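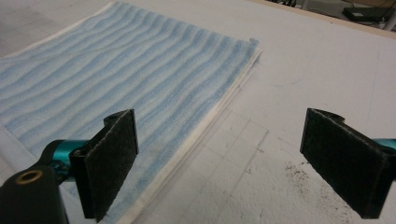 Avik Open Water Swimming Club, Equipment and Kit

Limescale, softener and the club towels

Most complaints I get about towels concern absorbency. The towel is blamed, then the brand, then whoever washed it last. In nearly every case the fault lies in what has been left in the cloth by the wash, and it can be put right with a hot machine and some patience.

Terry cloth takes up water through its loops. Cotton itself wets readily, but the loops also give a large surface and a lot of small gaps for water to move into. Anything that coats the fibres or stops the gaps from opening will slow this down. Fabric softener does the first. It leaves a thin fatty layer which makes the cloth feel smooth and reduces the rate at which it wets. Hard water does the second. The minerals combine with soap to form a scum that does not rinse out, and the loops dry flat and stiff.

Our changing hut is in a hard water area, and we also bring back river silt. Silt should be shaken off dry. If it goes into the drum it is spread through the whole load and ends up in the door seal.

A drop test is enough to find out where you stand. Lay the dry towel flat, let one drop of water fall on it from a spoon, and watch. On a clean towel the drop goes in almost at once. If it sits on the surface as a bead, there is residue.

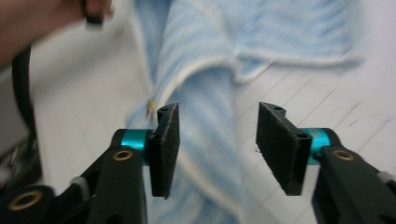
Striped cloth, light blue, on a white surface.

The method I use for stripping out residue is as follows. Wash the towels at the hottest setting the care label allows, with no detergent. If suds appear at the window, they are coming from old detergent in the cloth, so run the cycle again until the water stays clear. Follow with a normal wash using washing soda as well as a low dose of powder. Leave softener out for good. Powder generally suits white and pale towels better than liquid, as it usually contains an oxygen bleach.

Vinegar comes up often. It dissolves scale, and a little in the final rinse will do no harm to cotton. It should never be put in with chlorine bleach, which gives off a poisonous gas. Repeated heavy use is also said to be hard on rubber seals, and I keep it for towels that have failed the drop test twice.

Spin speed matters more than people expect. A slow spin leaves the cloth heavy, it then dries slowly, and slow drying is where the sour smell starts. Olesia Holovko dries hers on an indoor rack and found that moving every second towel to the other side of the room cured the smell with no change of detergent. I have since done the same in winter.

Shake each towel hard before hanging it to lift the loops. Do not iron terry. In a tumble dryer, take the towels out when the hems are just dry, as overdrying makes the cotton harsh.

Deisy Yupanqui has asked whether microfibre needs the same treatment. It does not tolerate the same heat, and I will deal with it separately once I have tested the ones in the January kit order.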